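Odano Table Linens support
Ticket status: reopened by customer
Subject: Padded cover makes the tablecloth slide

First message, 09:24
I bought the dark teal padded cover from your Skesbridge shop in November to go under my Phelan tablecloth, the pale one with the leafy sprigs and orange berries. The packet says "holds any cloth still". It doesn't. The cloth creeps towards one end by teatime and I have to drag it back.

Reply from support
Sorry to hear that. Please wash the padded cover at 30 to remove any finish left from the factory, dry it flat and lay the cloth again. 

Customer, 16:60 (sorry, 17:00)
Washed at 30. I can't say I expected much from it and I didn't get much. Photo attached.

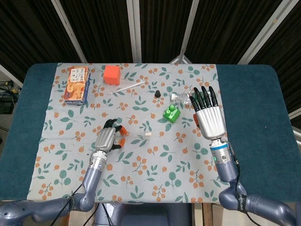

Attachment 1: Phelan cloth over the teal padded cover, with snack box and water bottle on top.

Before you ask, I don't believe a snack box and a plastic bottle are heavy enough to pull a cloth along. Your help page blames "uneven loads". I took everything off overnight and it still crept, around 24 mm by the morning.

Reply from support
Thank you. Is the padded cover the right way up? The grippy side should face the cloth.

Customer
Both sides feel the same to me. Which one is meant to be grippy? If the answer is another wash, I'd like the refund under the 90-day promise.

Status: passed to Kadinside returns desk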